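How to Take Apart a Ring and Link Puzzle (and Get It Back Together)

If you have ever been handed one of those little metal wire puzzles at a family dinner and quietly set it down again ten minutes later, this page is for you. I did exactly that for years, until one December when I was stuck indoors with a cold and finally sat down to learn how they work.

Start by giving yourself room. A bare table is best, with a shallow tray nearby so the small pieces have somewhere to go and don't end up under the fridge. Turn on a good lamp, too. Thin wire is surprisingly hard to follow with your eyes in the evening!

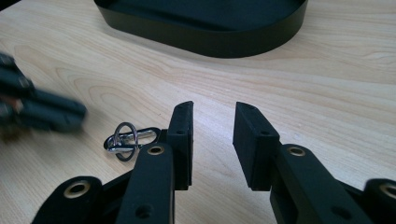
Now, before you pull on anything, spend a few minutes just looking. Pick up the puzzle by one piece and let the other hang. Slide it all the way along, slowly, and feel for any spot where the wire narrows, bends, or leaves a gap. Those spots are your clues, and every puzzle hides them a bit differently.

Next, try these steps:

1. Bring the two pieces together at the spot you found.
2. Turn one piece a quarter turn and try again, gently.
3. If it still catches, flip the other piece over and start from the first step.

Please don't force it. Bent wire may never line up properly again (I ruined a perfectly nice Rosivico that way, and I still feel bad about it).

Once the pieces come free, stop and put them back together right away, while your hands still remember the move. Do that 3 times in a row before you put the puzzle away in the tray. My own record is 50 tries on a single puzzle, with a lot of tea in between.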